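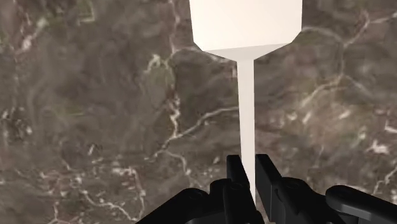 Figure 1. Simulated pick: gripper fingers on either side of the stem of a T-shaped part, marble surface.

Home | Courses | Handouts | Readings | Contact

Unit 6: Automation on the shop floor

Last updated: 27/02/2019

Case: the Vustlow fittings plant

Vustlow packs small molded fittings for the building trade. Until last September, parts were picked off a table and placed in trays by hand, on two shifts. The plant then brought in a robot cell, known on site as Mutik, for one family of parts. Before anything was installed, the pick was worked out in simulation, with plain shapes like the one in Figure 1.

What a pick involves

A T-shaped part gives the gripper a choice. The crossbar is wide and the stem is thin. If the fingers go either side of the stem, they need little opening, but a small error in position matters more. A person picking by hand makes this choice without thinking about it. In the cell, someone has to write it down for every part – and change it when the part changes.

Changes in the jobs

The packing group had 46 people before the cell and has the same number now. Hand picking fell from 795 trays a shift to 200. The hours went mainly into three kinds of work:

- clearing stopped picks and restarting the cell
- checking trays before they are closed
- teaching new parts, first in simulation and then on the line

The last of these takes about 70 hours of training. Pay for it was not settled until the cell was already running, and several experienced packers turned it down for that reason. Others said they missed the hand work, or that waiting for a stop was more tiring than packing.

The Jindau plant bought the same cell but gave the teaching work to an outside contractor. Its packers could restart the cell but not change a pick, so a new part meant waiting for a visit.

For the next meeting

Read Munasinghe, chapter 4. Bring one page on who should decide how a part is picked at Vustlow, and what that person would need to know about the hand work. Use the case notes – no outside sources needed.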